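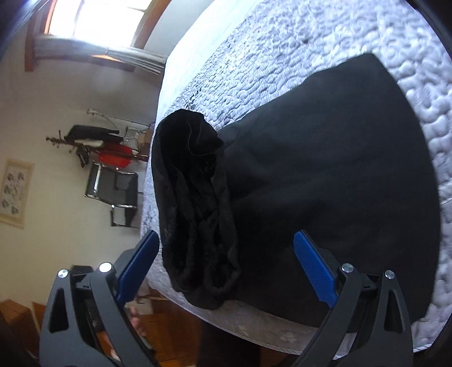

The black one on the quilt, jaws open.

Folding by Hand
by Thư Khúc

Rutilio had folded the black jacket so often that he no longer thought of it as clothing. It was an item with a number of tries against it.

The method was simple enough. A person held the gripper and did the job, and later a model learned from what the gripper had seen. Yaowalak had written it up on two pages. The jacket was to start in a different position each time. Nothing was to be tidied first. Bad tries were to be kept and marked bad.

"Where are we?" he asked her on the phone that Saturday.

"1,702 good ones. 54 bad."

"That seems low, for the bad."

"Are you marking them all?"

He looked at the bed and didn't answer straight away.
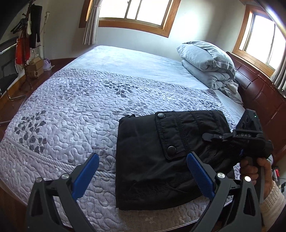 He had been leaving out the ones where he changed his mind. He would close the jaws on an edge, see it was the wrong edge, and let go. Those felt like his mistakes and he had wiped them.

"How many?" she said.

"Around 517."

She was quiet for a bit. Then he heard her typing.

"The arm at Vancombe never lets go," she said. "It picks the wrong edge and carries on. We've spent 3 weeks asking why."

"Can you get them back?"

"No. Start again on Monday, and keep those."

He put the phone down, shook the jacket out and dropped it on the quilt. It was only four o'clock, so he picked up the gripper.

More stories
The Fustley Ferry
Jaidee's Second Shop
A Winter at Drudus

Copyright Thư Khúc | Contact | Back to top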